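Gripper Comparison Service: Frequently Asked Questions

Last updated 17 Mar 2024

This page answers the questions most often put to the Vovimville test centre by organisations wishing to compare grippers, arms, cameras or controllers before purchase. It should be read together with the booking terms, which take precedence where the two differ.

What does the service cover?

The centre compares equipment on a fixed set of household and light storage tasks. These include opening and closing drawers, taking small items from shelves and placing items in a marked area. The Zukix and Zandis grippers are held permanently at the centre. Other makes may be supplied by the client, subject to a safety check on arrival.

Are the trials carried out in simulation or on real equipment?

Both. Every comparison begins in simulation, using a rendered kitchen and storage layout. A gripper moves on to the physical bench once the simulated results have been reviewed with the client. Clients who require simulation only may request this at the time of booking, and a reduced fee applies.

How many trials are run for each gripper?

The standard comparison consists of 600 simulated trials for each gripper, divided across 19 task layouts. The number of physical trials is agreed separately.

Can two grippers be compared on the same arm?

Yes, and the centre recommends it. Where the arm, camera and controller are kept the same, any difference in the results can be more fairly put down to the gripper. If a client wishes to change the arm as well, this is treated as a second comparison and is reported in a separate table.

Why do drawers feature so heavily in the tasks?

Drawers place several demands on a gripper at once. The fingers must fit behind or around the handle, hold it through the pull and let go without pushing the drawer shut. Bar handles, round knobs and recessed pulls are all included in the set. Clients whose own furniture uses only one type of handle may ask for the results to be weighted accordingly.

Which camera positions are available?

There are 4 positions: wrist, overhead, left side and right side. The wrist view is supplied with every report. It shows the fingers close to the handle, although part of the gripper or the furniture may lie outside the view. Side views are helpful when a failed grasp needs to be examined in more detail and should be requested in advance, as they cannot be added once the trials have been completed.

May we use our own controller?

Yes. The controller must accept joint position commands and must stop the arm when the stop signal is received. A short connection test is held before the booking is confirmed. The centre does not alter client software, and any faults found during the connection test are returned to the client in writing.

How is a successful trial defined?

For drawer tasks, a trial is successful when the drawer has reached the agreed opening distance and the gripper has released the handle. For shelf tasks, the item must be lifted clear and set down within the marked area. Partial results are recorded but are not counted as successes.

How long does a comparison take?

Simulated trials and the written report normally take roughly 2 weeks. Physical trials depend on bench availability. The bench will be closed for part of May for the replacement of the floor fixings, and bookings for that period will be limited to simulation.

Who owns the results?

The client owns the results for any equipment it supplies. Results for the grippers held by the centre may be published in summary form, without reference to the client. Recordings are kept under the storage agreement with Ó Néill and may be deleted on written request.

Can the furniture in the simulation be changed?

Within limits. Handle type, drawer height and surface finish can be changed without charge. New furniture models must be supplied by the client in an accepted file format, with correct measurements.
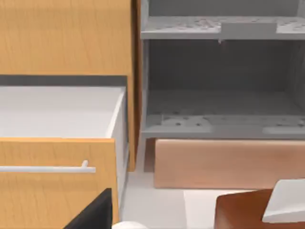
Simulated drawer task: gripper finger near the front of an open drawer, with shelving behind.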